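Cabin closing checklist, Skornora, with my notes
Walked through 16/09/2025 by Ilari Saarinen

I do this list every fall before we shut the water off, and every year I swear I'll type up my comments while I still remember them. So here they are (mostly for my sister, who has the place next August, and for whoever ends up holding the keys after that).

1. Smoke alarms
OK. Pressed the button on every one. The one in the loft chirped in a tired sort of way so I put a new battery in it. The hallway one is fine but it's yellow as an old tooth and I'd like to swap it out next year.

2. Fire extinguisher, kitchen
OK, needle in the green. The bracket is loose again! I tightened the top screw and the bottom one just spins. Needs a bigger screw, I didn't have one with me.

3. Wood stove and flue
NEEDS WORK. Door rope is flat on the hinge side and you can see a gap if you hold a flashlight inside. Ruotsalainen carries the rope, get the 8 mm, I bought the wrong one last time and it wouldn't let the door latch. Please don't light it until the rope is done. Ash bucket emptied, lid on.

4. Carbon monoxide alarm
OK. It's on the shelf by the stove and I know it's ugly there, leave it there anyway.

5. Water
Pump off at the breaker, drained at the low valve, all taps left open. I gave it 30 minutes and went and had coffee. The shower head held on to a good cupful like it always does, so unscrew it and shake it out. Pink antifreeze in the traps, kitchen and bath both.

6. Outside steps
NEEDS WORK. Third step from the bottom is soft on the left. I got a screwdriver into it way farther than I wanted to. I laid a board across it for now, but it's a board, so step over. Turkau quoted us for the whole set of stairs in the spring and I thought it was too much money. I'm coming around.

7. Electrical panel
OK. Everything off except 9, the outdoor light. No warm smell, no mouse mess in there this time, hooray.

8. Closets and bedding (mice!)
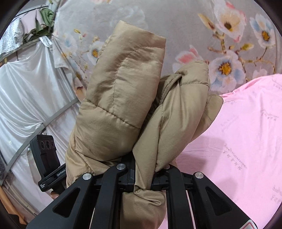 Mice are the reason I check soft stuff at all, and I go piece by piece now after the year they moved into the spare comforter. Anything with filling is a bedroom as far as they're concerned. With something like the tan puffer jacket, go along the stitched seams and get down into the creases between the puffy parts, that's where a little chewed hole can hide from you. Pinch as you go and feel for lumps. Then it all goes in the lidded bins, and I mean lids clicked down, with the cedar blocks on top. Comforters in the big bin, coats in the one marked Imau (old box label, ignore it).

9. Windows and locks
OK, mostly. The bathroom window needs a hip against it before the latch catches. Back door key is sticky, so I put graphite in it. No oil in there please, I had to clean that out once already.

10. Propane
Closed at the tank, 5 turns on the handle, then lit one burner to use up what was left in the line. Cap is on. The hose has a date stamped on it that I couldn't read without my glasses, so somebody check that before it gets hooked up again.

Still to buy: stove rope, bracket screw, mouse traps, a decent flashlight. I'll bring the screws up myself if I get one more trip in before the snow.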